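Hanging things on tile without losing your mind (or your deposit)

Posted October 2018 in Kitchen & Bath

I put off hanging anything in our kitchen for ages because every wall in there is tiled and I was scared stiff of the drill. Then we moved into the Clorkton place and the bathroom was tiled floor to ceiling too, so I had to get over it! I've cracked exactly one tile since, and I know why, so let me save you that one.

First question is whether you need a hole at all. For anything light I go straight to adhesive strips. Wipe the tile with rubbing alcohol, let it dry all the way, press the strip hard and then walk away for a good hour before you hang a thing. I skipped the hour once and heard the crash from the yard. Strips want smooth, glossy tile. If yours is bumpy or has that chalky matte finish, forget it, they let go.

Size matters less than weight, by the way. Put the picture on the kitchen scale (I'm serious) and read the strip package. I like to use double what it says I need, and keep the whole strip on one tile so it isn't bridging a grout line. 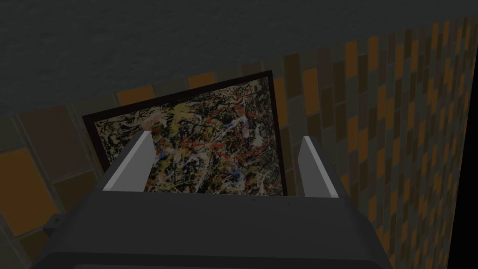

Sepehr Sharifi wrote in after my last post to say that he always drills into the grout and never the tile, and that in 8 years he hasn't had to replace a single one. Fair enough, and grout is a lot easier to patch later. My trouble is that my grout lines are skinny, so the anchor ends up chewing the tile edges on both sides, and the edge is the weakest part. Wide grout, sure, go for it. Skinny grout, I'd drill the tile, well in from the edge.

If you do drill:

Stick an X of masking tape over the spot so the bit doesn't skate.
Use a diamond or carbide tile bit, and leave the hammer setting OFF until you're through the tile. (That was my cracked one.)
Go slow and keep a wet sponge under the bit.
Tap the anchor in past the tile so it grips the wall behind.

For height, I cut a piece of brown paper the size of the frame and tape it up for a day or two. You'd be surprised how often it wants to come down a few inches. My sister-in-law Dorine thinks this is fussy, but she also has a hallway full of spackle.

One last thing for steamy rooms: stick little felt or rubber bumpers on the bottom corners of the frame, so air can get behind it. I buy them in bags of 100 and use them on cabinet doors too.

Next time, getting old strip goo off. Have your dental floss ready!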